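Print this page
E-mail this page

Adesuwa Okoro has directed the Tamuno Theater Company since it moved into the former Flanden ballroom. Its new musical, "Kundema," opens there in April with a cast drawn largely from the first production.

"The piece was written for a small room," Ms. Okoro said. "We have 111 seats and we intend to keep them. A larger house made us an offer and we declined it."

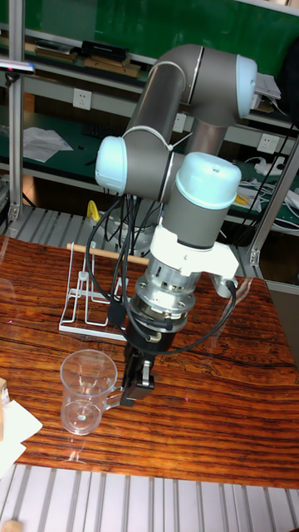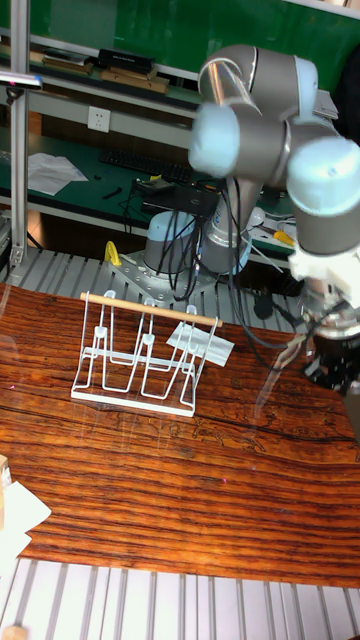
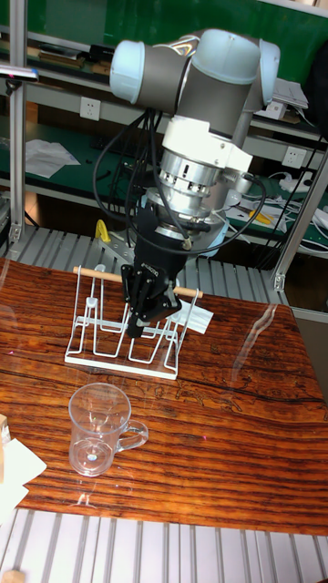
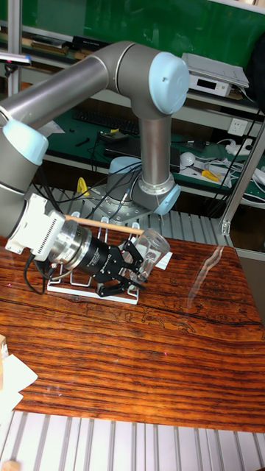
The score, recorded last year for the Vallska label, has sold roughly 4,000 copies. Ms. Okoro said she had expected less interest in a work that runs 90 minutes without intermission and has no spoken dialogue.

Asked about ticket prices, she replied that they would not rise this season. "Our members voted on that question and the board accepted the result."

Rehearsals are open to members on Monday evenings. Ms. Okoro will conduct the first two performances herself.

Print this page | E-mail this page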